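Subject: Re: clothes on the bed / spare room rota

Hello all,

On 2/24/26 the Stenow list digest had this in it:

> Does anyone else put everything on the bed to sort and then go to sleep next to it? I've got 3 baskets from Padix and they're all full of things I haven't decided about.

Yes, me, every time!

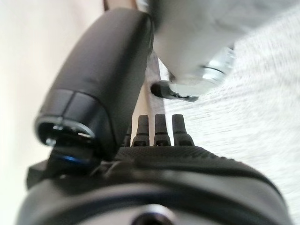 Dark things are my downfall. I can't tell navy from black under a bulb, so they all get heaped together until morning and then I sort them by the window. Anything black and rounded looks much like anything else black and rounded when you're up close to it, and I've been caught out with socks more than once. I do five minutes before breakfast now, just the darks, and it's helped (a bit). 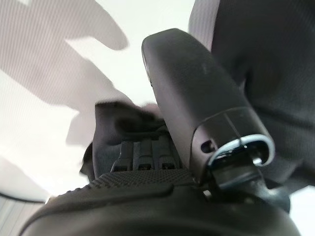

Someone from the Grirus end of the list wrote back to me that five minutes is far too long and they'd sooner fold straight off the airer. Fair enough, but my airer lives in the bath and I'm not folding jumpers in there.

The other thing I wanted to say was about runners. I used to think they were only for hotels, but if you pile the clothes on the runner you keep the fluff off the white duvet, and it can go in the wash by itself.

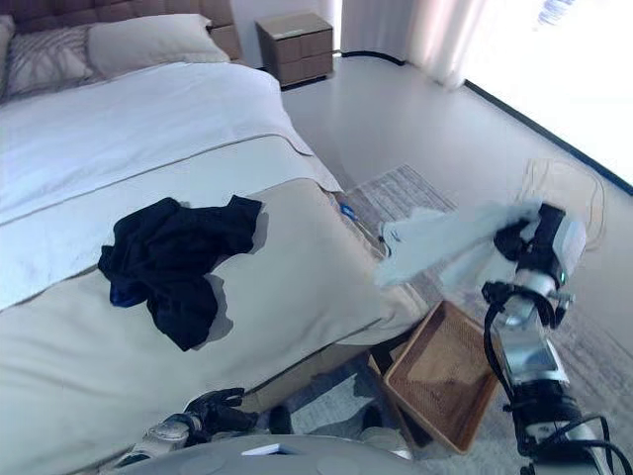
Mine came from Wijaya and has been through the machine more times than I'd like to admit. Doesn't iron well, mind.

If you've got a padded bench, that's a good halfway stop too, as long as it gets cleared before bedtime.
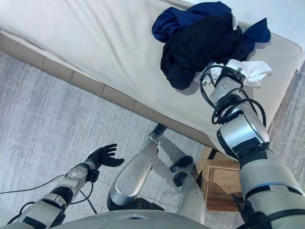
I'm going to do the winter jumpers in April and will bring the spare bags along to the swap. Shout if you want any.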